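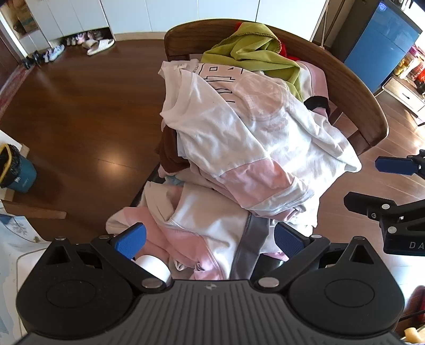 The Small Club With the Big Following

29 January 2009

On a wet night in Tistdale you can hear the ground before you see it. There's a drum that has been going since I was a boy, and the smell of fried onions coming up the hill, and then you turn the corner by the old dairy and there are the lights. I have been walking that way for 25 years, and I still speed up a little at the corner.

Handball was never supposed to catch on here. The valley was soccer country, and when the club began it played in a school gym with 2 benches and a clock that stuck. But people came, and they brought their cousins, and last season the average gate was 311, in a town where you can't fill the movie theater on a Saturday in summer.

Now there is money coming, or at least talk of it. Skidus, the betting firm, has agreed to put its name on the league for five seasons, starting in March, and Trosach will carry one match a week on its sports channel. For clubs the size of ours that is a very big change, and I'd be fibbing if I said everyone at the bar was happy about it.
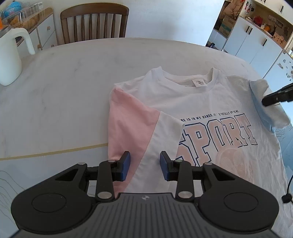

Silvana Batista, who coaches the women's side and played for Nuttall before her knee gave out, is cheerful about the whole thing. "We've been driving to away games in two cars and a bread van," she told me. "If somebody wants to pay for a bus, I'll wave at their cameras all night."

I do worry about the ticket prices, and about the start times too - television likes a late game, and the little ones who bang on the boards have school in the morning. The league says each club will set its own prices for the first year. After that it gets vague, and I asked twice.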